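Why Do Boxes Tip Over? Our Packaging Project

Our group picked packaging for the final project, and we ended up loving it! The question was simple: how tall can a carton get before a small bump knocks it down? We used three carton shapes from Starico, all with the same volume, and filled each one with 1000 grams of dry rice.

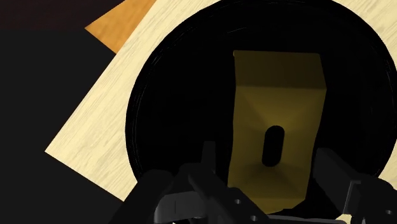
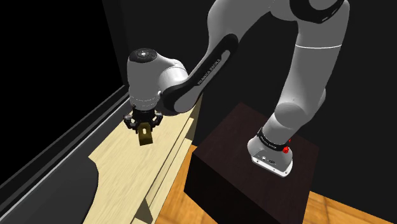 Figures 1 and 2. Computer renderings, each with a small rectangular block.

How we tested

Each carton went on a hinged board, and we lifted one end slowly until the carton fell. Then we read the angle off a protractor. We did 40 lifts per shape, which took two long afternoons and a lot of swept-up rice (tape your seams!).

What we found

The flat, wide carton was so stable that it slid before it tipped, so we glued a thin strip of wood to the board to stop it. The tall one fell early every time. What surprised us most was the rice -- when the carton was only part full, the rice ran to the low side and the box went over sooner than our math said it would. We had treated the filling as one solid lump.

The Furukawa method from our course reader gave good numbers for the full cartons and poor ones for the half-full ones.

Next steps

We want to try the Hirkedance cartons too, with their rounded corners, and swap the rice for water bottles. We'd also like a smoother hinge -- ours squeaked and stuck near the top.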